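El peritaje de Prurngate

Relato. Junio de 2018

El encargo llegó por correo certificado y constaba de una página. La aseguradora Dunleavy solicitaba un dictamen sobre la pérdida de un cargamento de sal en el almacén de Prurngate: 2.000 sacos, asegurados a valor de mercado, ausentes en el momento del recuento. Firmaba Harriet Pruitt, jefa de siniestros. El plazo era de 15 días naturales.

Mafalda Nogueira leyó la página dos veces y preparó la maleta con el higrómetro, la cinta métrica, la lámpara frontal y el cuaderno de tapas grises. Llevaba 18 años valorando mercancías perdidas. La sal le parecía una mercancía poco interesante.

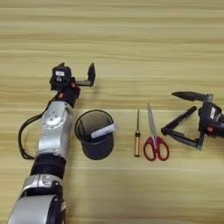
Tiempo de lectura: 4 minutos

El almacén era una nave de ladrillo con cubierta a dos aguas, situada junto al canal. La puerta principal conservaba el precinto. Las ventanas, altas y estrechas, tenían rejas ancladas al muro con mortero de cal. Nogueira comprobó los anclajes uno por uno y anotó que ninguno presentaba señales de manipulación.

La recibió el encargado, Pichit Boonyarit, que le entregó el libro de entradas y una llave. Hablaba poco. Según su declaración, los sacos habían entrado en agosto del año anterior, apilados sobre el suelo sin tarimas, y nadie había roto el precinto hasta la visita del comprador.

—¿Quién decidió prescindir de las tarimas?

—El contrato no las mencionaba.

Nogueira anotó la respuesta. Después pidió que cerraran la puerta y se quedó dentro con la lámpara apagada. El procedimiento era suyo y no figuraba en ningún manual. Consistía en esperar a que la vista se adaptara y buscar luz donde no debía haberla. No encontró ninguna. La cubierta estaba íntegra.

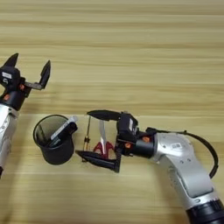 Encendió la lámpara y midió la humedad en cuatro puntos, a la altura de la rodilla y a la del hombro. Los valores bajos correspondían a la parte alta. Junto al suelo, el higrómetro marcaba 100 y la aguja no se movía. Se arrodilló. El pavimento era de losa sin juntas visibles, con un leve desnivel hacia el muro del canal. Pasó un dedo por la superficie y lo probó. Sabía a piedra.

Aquello era lo anómalo. Una nave que ha guardado sal durante diez meses sabe a sal en todas partes: en la losa, en el ladrillo, en el hierro de las rejas. Las rejas no tenían óxido.

Revisó entonces el libro de entradas. La partida venía de la casa Bikine, transportada en dos barcazas de la naviera Prokham. El peso declarado coincidía en los tres documentos hasta el último kilo, lo cual en una mercancía que absorbe agua durante el trayecto resultaba improbable. Las firmas eran de Nga Tôn, pesadora pública.

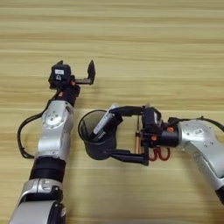

La pesadora

Nga Tôn vivía encima de la báscula municipal, en un piso con las persianas bajadas. Admitió haber firmado. Explicó que la báscula llevaba averiada desde la primavera y que los pesos se copiaban del albarán de origen, práctica que consideraba habitual.

—¿Vio usted los sacos?

—Vi sacos.

—¿Vio la sal?

La mujer se levantó, cerró la ventana y tardó en volver a sentarse. Dijo que una de las barcazas flotaba muy alta para ir cargada. Lo había comentado en su momento con el notario de la operación, Dolores Nguyen-Tran, que le recomendó limitarse a su función.

—La notaria —corrigió Nogueira.

—La notaria. Me dijo que mi función era firmar.

Nogueira le preguntó si repetiría aquello por escrito. Nga Tôn miró hacia la escalera. Respondió que lo haría si se le pagaba el papel timbrado.
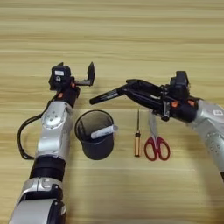 El dictamen se redactó en la pensión, entre la cena y la madrugada. Nogueira escribía a mano, con letra de molde, y dejaba un margen ancho para las objeciones de la aseguradora. Trabajaba sobre una mesa de madera clara, de veta horizontal en beis pálido y tostado, con alguna franja más parda, como la de la fotografía. Seguía la veta con la regla para no torcer los renglones. Hacia las dos había descartado el robo, la inundación y la disolución. Quedaba una hipótesis, y la formuló en una sola frase: la mercancía no pudo perderse en Prurngate porque nunca entró en Prurngate.

Harriet Pruitt contestó a vuelta de correo. Agradecía la diligencia y pedía que se suprimiera la frase. Dunleavy, informaba, había asegurado también las barcazas, y prefería un siniestro a un pleito con Prokham.

Nogueira devolvió el dictamen sin cambios, con la declaración de la pesadora cosida al final y el importe del papel timbrado incluido en la minuta. Después limpió el higrómetro, lo guardó en su estuche y preguntó en la pensión a qué hora salía el primer tren.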